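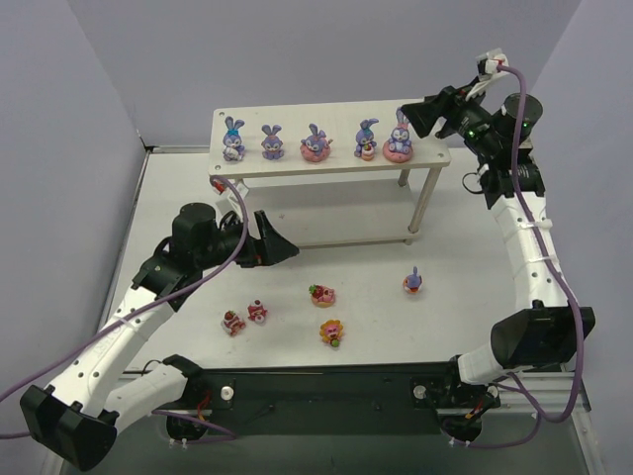
Test cell 2, display shelf with rabbits on the top board and sweets on the table.

Gallery: the shelf cells at Vimura
Posted Mar 18, 2019

Vimura packs and displays small gift figurines for toy and stationery shops. Part of the work is filling sample shelves, the little two-tier stands that go out to store buyers so they can see how a series looks when it is set out. For years this was done by hand at the long bench by the loading door. Last October we started moving some of it to two-arm cells. This page is for the people in the other departments who have asked what goes on back there, and for the new hires who will be trained on the cells this spring.

The pictures are from the area where placement routines are tried before they go to the line. Hinrichs supplied the enclosures and wrote the first version of the control software. Our own people do the rest, including the layouts.

What the job was before

A shelf packer at the bench worked from a printed card. The card showed which figure went where and which way it faced. A full order for a chain like Solier could mean 4,000 figures, and the same four or five poses came up all day. The common complaints were sore necks and mixed-up cards. Two figures in a series can differ only by a bow or a cake, and late in a shift they start to look the same.

What the job is now

The packers on the cell team still know the series better than anyone, so they write the layouts. They also clear drops, swap worn finger pads, and check the first shelf of every batch. A person watches two cells at a time. We tried four and went back to two after a week, which the team had asked for from the start. 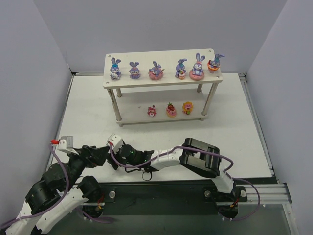 Layout work takes up more of the day than we planned for. A series has to be set out by hand first, so that the packer can decide on spacing and on which figures need a turn to face front. Rabbits are harder than they sound. The ears are long and stand straight up, and on a shelf like this one, with six in a line on the top board and the last one sitting in an orange cup at the corner, the packer has to think about how a gripper gets in and back out without touching the neighbor. The lower board has its own trouble, as there is less room above the bear and the strawberry cake than there is over the rabbits. Our layout sheets now have a line for approach direction, which was added by a packer with 20 years at the bench.

Hours and pay

No one on the shelf team was let go. 7 people moved to the cells and the others stayed with hand packing, which still covers short runs and anything with loose parts. Cell work is paid one grade higher once training is finished. Some who tried it asked to go back to the bench and did. They said they missed talking while they worked, and that waiting for a fault is tiring in a different way.

Next

The Rarkeo series goes to the cells after the spring stock count. Anyone who wants to see a shelf run can sign up on the sheet by the break room. Please leave bags and drinks outside the marked area.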